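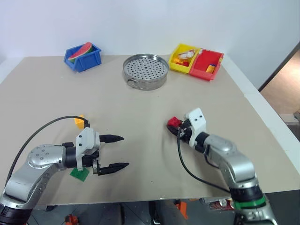 Blue, yellow and red bins on the table, with the steamer tray in the middle.

Jistano open-front bins, set of three, plus a steamer tray

I bought the Jistano bins for toy sorting and have used them daily since April. The steamer tray came from a different shop, a Drulance, and I'm covering it in the same review since it lives on the same table and gets used for the same job.

The bins first. You get one each in blue, yellow and red. They are plastic, all one piece, nothing to assemble. The blue one gets the play food in our house, and the toy watermelon slice is the tallest thing that goes in it. It doesn't lie down flat in there with everything else, so I stand it against the back wall with the green side down or up, whichever way it goes in. The low lip at the front is the main reason to buy this style. A four-year-old can see what is inside and reach it without tipping the bin over.

The yellow bin is for small pieces. Red and orange bits end up at the bottom and stay there until somebody picks them out by hand. Scraps of white stuff also collect in it, and I empty it every couple of days. The inside corners are rounded enough to wipe with a cloth. Crumbs come out easily. Marker does not, at least not the brand we have, and a faint line is still there after three tries with dish soap.

The red bin takes whatever doesn't fit the other two groups. It slides more than I would like on a smooth tabletop. Put anything heavy in it and it stays where you left it, but with one small toy inside it turns a little every time a child reaches in. I stuck two felt pads underneath — the thin kind for chair legs — and they made it worse. Rubber feet worked.

Stacking is fine when the bins are empty. The set was packed that way when it arrived, and it took some pulling to get them apart.

The steamer tray is round stainless steel with a short rim and rings of small holes in the base. I bought it for dumplings and it was good at that, but it was slightly too wide for my pot. Now it is the toy kitchen's colander and the place for washed pieces to drain. The finish is bright and shows every fingerprint. It is louder than plastic when it gets dropped, and it gets dropped a lot. No dents so far.

Hüsnü Karaca, my neighbor, has the same bins in his workshop for screws and hinges. He likes them less than I do. His complaint is that the open front lets small hardware roll out when he carries a full one, and he has gone back to the deeper Flaltex boxes with lids. For screws I would do the same.

Good: easy to see into, easy to wipe, colors a child can remember.
Not so good: slides when nearly empty, sticks when stacked, no lids sold separately as far as I could find.

I would buy the bins again. The tray I would measure for first.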